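How to Wash Dark Clothes So They Stay Dark

Most dark clothes don't wear out. They fade, pick up lint, go a bit gray at the seams, and get moved to the pile you wear for painting. A good part of that fading happens in the laundry, and you can slow it down a lot without buying much.

This guide covers ordinary dark cotton, denim, and synthetics: T-shirts, jeans, work pants, hoodies, leggings. Wool, silk, and anything marked dry clean only need their own treatment and are left out here.

What you need

A mild liquid detergent, ideally one without bleach or optical brighteners
A mesh bag for small or thin items
A drying rack or a line out of the sun
White vinegar (only for the residue fix near the end)

Why dark colors fade

There are two separate things going on. The first is dye loss. Some dye is only loosely held by the fabric, and water carries it off, more so when the water is hot. New jeans are the worst for this.

The second is surface wear. Clothes rub against each other and against the drum, and the tiny fibers on the outside break and stand up. Those broken ends scatter light, so a black shirt can look gray even though much of its dye is still there. You see it first on collars, cuffs, and the edges of pockets.

Cold water helps with the first problem. Shorter, gentler cycles help with the second. Turning things inside out moves the wear to the side that doesn't show.

Step 1: Sort by color and by weight

Put black, navy, charcoal, and dark brown together. Deep red and bright purple should go alone for the first few washes.

Then split that pile again by weight. Jeans and heavy sweatshirts go in one load, T-shirts and thin knits in another. A pair of wet jeans is heavy and rough, and it will scrub a thin shirt for the whole cycle. If you only have enough for one load, put the thin things in a mesh bag.

Keep towels out of it. They shed lint, and dark fabric shows every bit.

Step 2: Test anything new

Dampen an inside seam, press a white cloth or paper towel on it for a minute, and look. If color comes off on the cloth, wash that item by itself until a repeat test comes up clean. This may take two or three washes.

I had a pair of Ukilwood work pants that kept bleeding into the fifth wash, so don't assume that once is enough.

Step 3: Empty pockets, close zippers, turn inside out

Check the pockets before you turn anything, or you'll be feeling for a tissue through the lining. One tissue can ruin a whole dark load.

Close zippers and hooks so they don't catch. Leave shirt buttons undone, as buttoned shirts pull at the buttonholes when they twist. Tie drawstrings in a loose knot.

Step 4: Treat stains now

Dab a little liquid detergent on the spot, work it in with a finger, and leave it 15 minutes. Don't scrub with a brush. You'll get the stain out and leave a pale rubbed patch in its place, and the patch is permanent.

For deodorant marks under the arms, use the same method on the inside of the fabric.

Step 5: Load the machine

Put items in one at a time, loosely. In a front loader, stop when there is still a hand's width of space above the clothes. Too full and the fabric grinds against itself and the detergent doesn't rinse out. Too empty and the load can bunch on one side, which makes some machines stop before the spin. 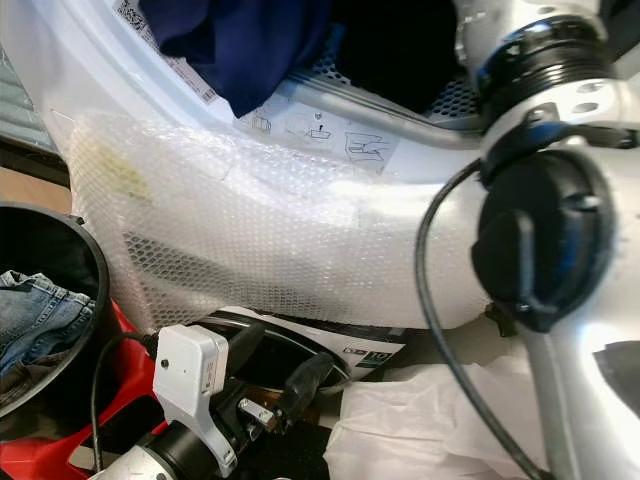 Heavy pieces should go in first and light ones after. If you have one big item, such as a thick hoodie, add a second of similar weight so the spin stays balanced.

Step 6: Measure the detergent

This is where most people go wrong – too much soap leaves a dull film, and on black cotton that film looks exactly like fading. Use the lowest line on the cap for a normal load and a little more if your water is hard or the clothes are really dirty.

I use Plemard liquid for darks, and one bottle lasts me around 29 loads at that amount. Any mild liquid will do. Powder is fine in warm water but doesn't always dissolve in cold, and then you get white streaks.

Skip the fabric softener on gym clothes. It coats synthetic fabric and holds in odor.

Step 7: Choose the cycle

Cold water, short or delicate program. If your machine lets you set the spin separately, use 400 rpm for thin knits and go up a step or two for cotton. Jeans can take more, but a hard spin sets creases in dark denim, and the creases wear to pale lines.

Some machines, my old Geagea among them, have a Darks button. On mine it's a cold wash with an extra rinse, so you can get the same thing by picking those settings yourself. Check your manual to see what yours does.

Step 8: Take it out promptly

Wet dark clothes left sitting can transfer color onto each other, and they start to smell. Give each piece one good shake and smooth the collar and seams by hand.

Step 9: Dry in the shade

Direct sun bleaches dark cotton quickly, and it does it unevenly. Dry indoors or on the shady side of the house, still inside out. Hang pants from the waistband and lay heavy knits flat. I have a Clircombe rack in the spare room, and in winter a full load takes a night and most of the next day.

If you have to use a dryer, use low heat and take things out while they're still a touch damp at the seams. Over-drying is as rough on the surface as a long wash.

How to fix a gray film

If your black clothes look chalky, try this before you give up on them. Fill a basin with five quarts of cool water and stir in half a cup of white vinegar. Soak the clothes for 30 minutes, then run them through a cold rinse with no detergent. Never mix vinegar with bleach, and don't add one to a load that has had the other.

If the gray is residue, it should look better once dry. If there's no change, it's wear, and the choice is to live with it or redye. Dye works well on 100% cotton and linen, but regular cotton dye won't take on polyester, including the stitching on most cotton clothes.

How often to wash

T-shirts and anything worn against the skin, after each wear. Sweatshirts after three or four. Jeans when they look or smell like they need it. Between washes, hang them up overnight with some air around them and brush off dry mud once it has hardened.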